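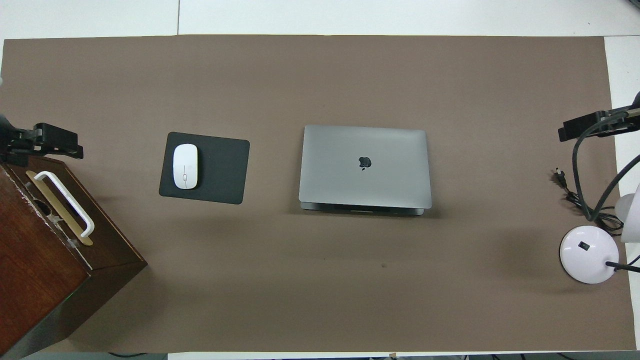

Fig. 4. Desk set. Laptop shut, mouse on its pad, lamp base at the right of the mat.

Guides > Ikham two-arm bench > Section 3: Desk set and laptop contact check

Reading time: 3 min

3. Desk set and laptop contact check

Do this after Section 2 (arms bolted, cables through, both grippers answering). If one gripper still drops out, go back. Don't try to fix it from here.

These are the notes for the bench at Sutherland. Same steps at home if your table takes both arms, but redo the heights. All of them.

You need:
- mat, big enough for everything below
- laptop you can live with getting scratched
- mouse pad, mouse
- desk lamp with the switch on the base
- the wooden box with the bar handle
- Staller pose file, February version or later

3.1 Laying out

1. Stop both arms. Park them high. Hands go on the table only when the Anine panel says HOLD.

2. Mat down flat. Leave a strip of bare table showing at the edges so you can see if it creeps. It will creep. Tape underneath if you want, not on top, fingers catch tape.

3. Laptop in the middle, lid shut, square to the mat. Everything else gets placed off the laptop so take your time on this one.

4. Mouse pad beside the laptop, on the side away from the lamp. A bit crooked is fine. Mouse on the pad. Leave a free patch of pad next to it, the slide routine uses that later.

5. Box past the mouse pad, turned at an angle, handle reachable. The pose file expects the angle. Don't straighten it up to look neat.

6. Lamp on the other side. Base on the mat, all of it. Plug can lie on the mat for now, lamp power isn't needed until Section 5.

NOTE: Left and right in this guide mean the robot's left and right. Stand across the table and it's all swapped. Lamp is on the right arm's side, box on the left arm's side. Put a sticker on each wrist if you keep mixing them up, we did.

CAUTION: Gripper cables hang in loops. Run each arm through its full sweep by hand before you power it and watch the loops. If one goes under the lamp base it takes the lamp with it.

3.2 Contact check

Laptop first. It's flat, it's wide, hard to miss. Speed to slow for the whole of this part.

7. In Anine load "lid_touch". Height offset starts at 33 mm over the lid. Check that number before pressing anything, an old file will open with the last persons offset in it.

8. Left arm: bring it down with the fingers open, pointing at the table, over the long edge of the laptop nearest the wall. Stop short of pushing. It's only there to mark the edge.

9. Right arm: come in over the lid and step down 3 mm at a time, then 2 mm at a time when you're close. Stop on first contact. Gripper should rest on the lid and nothing more.

10. Hold there and look from the side. Laptop still square? Mat flat? Cable loops clear? If the laptop moved, lift, reset, redo step 9.

WARNING: Do not close the right gripper while it is resting on the lid. Fingers drag across the metal and the force reading is garbage afterwards.

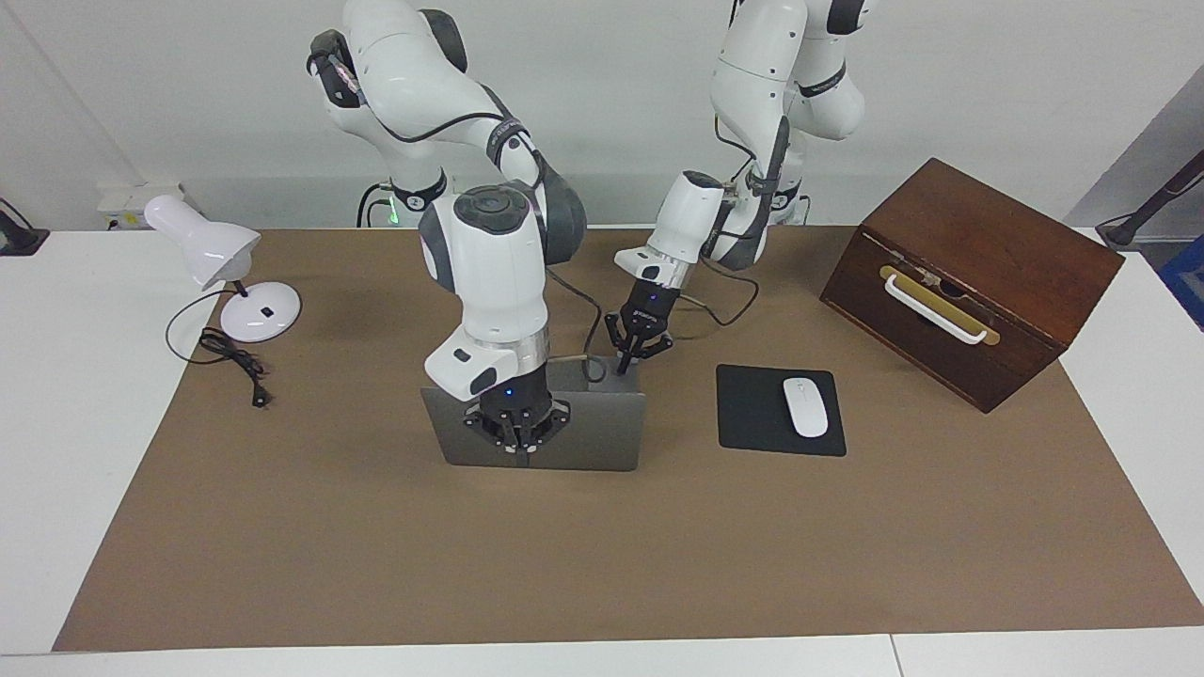 3.3 Saving the pose

11. Hit Save on both arms, seperately. One save does not cover the other.

12. Lift right arm first, then left. Straight up. No sideways moves until both are well over the box.

13. Run lid_touch once from the saved pose, hand on the stop button. Compare the contact reading with the one from step 9. Over 1000 on the raw scale means too low, add height and save again.

14. Write the offset on the bench sheet. Anine keeps it until the next update and then it doesn't.

NOTE: Bench gets wiped down every Wednesday and the mat comes up. Redo steps 2 through 6 after that even if it all looks like it's in the same place.

Next: Section 4, mouse slide and box handle.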